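How to Wire a 100V Speaker Line in a Hall Without Losing a Weekend to It

The Laladdale community hall had two speakers when I first walked in, both pointed at the front row, and a front row that had learned to sit elsewhere. The sound at the back was a rumor. They wanted talks, bingo and a little background music at a civilized level, and they wanted it through ceiling speakers, the kind you forget are there until somebody leaves a microphone on.

A 100V line is made for this. If you have only ever hooked up a home stereo, the idea takes a minute to settle, so start with how it differs. At home each speaker gets its own run of cable and you worry about ohms. On a 100V line, one cable wanders from speaker to speaker, every speaker has a small transformer on its back, and you worry about watts. Watts add up the way groceries do.

What you'll need

An amplifier with a 100V output. The speakers, each with a transformer and a selectable tap. Double-insulated two-core speaker cable. A hole saw that matches the speaker's cutout, and I do mean the cutout in the leaflet, not the diameter of the grille. A stepladder, a multimeter, an impedance meter if you can borrow one, and masking tape.

Step 1: Draw the room first

Pace it out and put it on paper. Mark the joists, the lights, the smoke detectors and any ducting. With a ceiling of ordinary height, speakers spaced a bit more than one ceiling height apart will cover a seated audience nicely. Beginners use too few and turn them up. Use more and turn them down, and the people underneath can still hear each other complain.
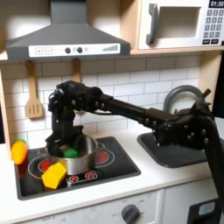 Hold the plan up against the real ceiling before you buy anything. My own drawing for Laladdale put a speaker neatly in the middle of a steel beam, and I only noticed because I was lying on the floor at the time, resting.

Step 2: Add up the taps

Each transformer has several taps, commonly something like 1.5, 3 and 6 watts. Choose one for each speaker, add them all together, and compare the total with the amplifier's rating. Leave at least a fifth of the amplifier in reserve.

Laladdale got 14 speakers. Most were set at 6 watts, with a couple over the tea hatch turned down to 3, and the total was still comfortably inside a 120-watt amplifier. Write the total on a piece of masking tape and stick it to the amp. One day a person with good intentions will want to add a speaker in the hallway, and the tape will speak for you when you are not there.

Step 3: Run the cable

Go from the amplifier to the first speaker, from the first to the second, and so on to the last. Everything is in parallel, positive to positive and negative to negative. You can branch off if the building makes you. Electrically the line doesn't mind.

Keep it well away from the mains wiring, and where the two have to cross, cross at a right angle. Do not let it lie on the ceiling tiles. Clip it to something that will still be there after the next electrician. Our longest run was 58 meters, which sounds alarming if you come from home audio and is a short stroll for a 100V line on decent cable.

A word on safety, delivered without a smile. A 100V line at full output can give you a proper shock. Switch the amplifier off and unplug it before you touch a terminal, and check whether the rules where you live want a licensed person to do the job. Some do.

Step 4: Cut the holes

Drill a small pilot hole, poke a bent piece of wire up through it and turn it in a full circle. If it hits something, move. If it doesn't, cut. Wear goggles. Plasterboard dust has one ambition in life and it is your left eye.

I put all of this in a shorter version on the Natgate installers' board last March, and mentioned in passing that I set the taps before the speakers go up.
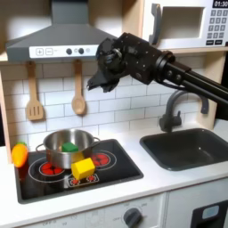 Maysoun Haddadin wrote back that she sets them before she even leaves the workshop, and puts a dot of paint on each one so she can check from the ground. She had once left a single transformer on the 8-ohm position in a run of 27, and the amplifier went into protection every time the music got interesting. Finding it took her until 11 at night. Her other advice was to connect the line in sections and meter each one as you go, so that a fault can only be hiding in the last piece you touched.

I have since adopted the paint dots and pretend they were my idea.

Step 5: Connect and check

Strip only as much insulation as the terminal needs. A stray whisker of copper across two terminals is a short, and a short on a 100V line silences every speaker at once, which at least makes for a quiet afternoon.

Before you connect the amplifier, put the impedance meter across the line. Divide 10,000 by your total watts and you have the number you are hoping to see. For a total of 78 watts that comes to 128 ohms. Ours read 121, and I was happy with that. A reading near zero is a short. A reading of 8 or so means a speaker has its transformer switched out, and you can go and look for it in the spirit of Maysoun.

An ordinary multimeter measures DC resistance, so it will read far lower than the impedance. It's still good for finding a broken cable.

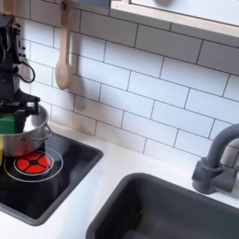 With the reading written down, turn every level on the amplifier to zero, connect the line, and plug in. Bring up some speech first. Music flatters a bad system, and a person reading the parish notices does not. Walk the whole room while it plays and listen for one speaker that sounds thin or hollow compared with its neighbors. That one is probably wired backward. Swap its two wires – with the amp off again, yes – and walk it once more.

Step 6: Set the levels and hide the knobs

Set the microphone so that a quiet talker is clear at the back, then roll off some bass on that channel. Voices in a hall don't need much down there, and it saves everyone from the thump of the lectern. Set the music lower than you think. It'll be turned up within the week regardless.

If your amplifier has a security cover for the controls, fit it. Ours is an Ammann and the cover came in the box. The older Kasta in the side room had no cover, so I marked the right positions with a paint pen, and they have been respected about half the time.

If something goes wrong

No sound anywhere: check for a short, then check that the line is on the 100V terminals and not the low-impedance ones beside them.

Sound up to a certain speaker and nothing past it: the break is between the last one working and the first one silent, usually in a terminal you were sure you had tightened.

Sound that cuts out when it gets loud: too many watts on the line. Drop a few taps and measure again.

Hum: look at the mixer and its leads before you blame the speaker cable. At Laladdale the hum was the urn's extension lead, coiled up on top of the mixer.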